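Speaker notes – Sorting out a parent's medicines at home
Talk for the family caregivers' evening, Kundar Library, October 2022

Start on time. Say where the restrooms are and that the handout is by the door.

Opening. I am a retired pharmacy technician. I worked 20 years behind the counter at Csizmadia Pharmacy and I have looked after my father for the last few. I can't give advice on anybody's own prescriptions tonight. What I can talk about is keeping track of them at home.

First point: the list. Before you buy anything or move a single pill, write down everything the person takes. Name, strength, how often, what it's for, who prescribed it. Include eye drops, creams, inhalers, vitamins and whatever is in the kitchen cabinet for heartburn. My father's first list had 13 things on it and his doctor knew of nine. Pause here and let people write.

Keep one copy on the refrigerator and one in a wallet or purse. Put a date on it. When something changes, make a new list and throw the old one out. Crossed-out lists cause trouble in emergency rooms.

Second point: one pharmacy. If prescriptions are spread over two or three stores, no one sees the whole picture. Ask to have them moved. Ask also about lining up the refill dates so there is one pickup a month.

Third point: boxes. Compartment boxes come in all sizes, and the kind with a clear lid lets you check without opening it. Count the times of day before you choose one. A person who takes pills morning and night needs two spaces for each day, so a small box won't get you through a week. Some medicines have to stay in their original container – ask the pharmacist before you move any of them. Try the lid with the person who will be using it. Stiff fingers and tight lids don't go together.

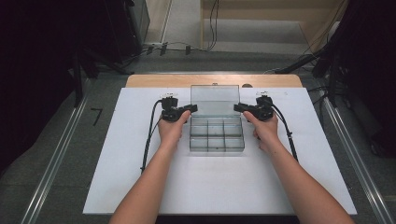

Jonalyn Talavera wrote to me after the spring talk that filling the box was never her problem. Her mother filled it fine and then forgot whether she had taken the noon pills or moved them. What worked for them was a paper chart next to the box, with a pencil on a string. Read out her last line: "She trusts the check mark more than she trusts me."

Fourth point: missed doses. Don't double up unless the label or the pharmacist says to. Call and ask. Write the pharmacy's number on the list in large print.

Fifth point: getting rid of old medicine. Take-back bin at the Amunden Street police station, front lobby. Liquids in a sealed bag. No needles in that bin. Mention that Csaba Sipos has the sheet on sharps containers and will be at the back table.

Questions, until they want the room back. If someone asks about splitting tablets – only scored ones, and only after checking with the pharmacist. Repeat each question into the microphone. Collect the pens.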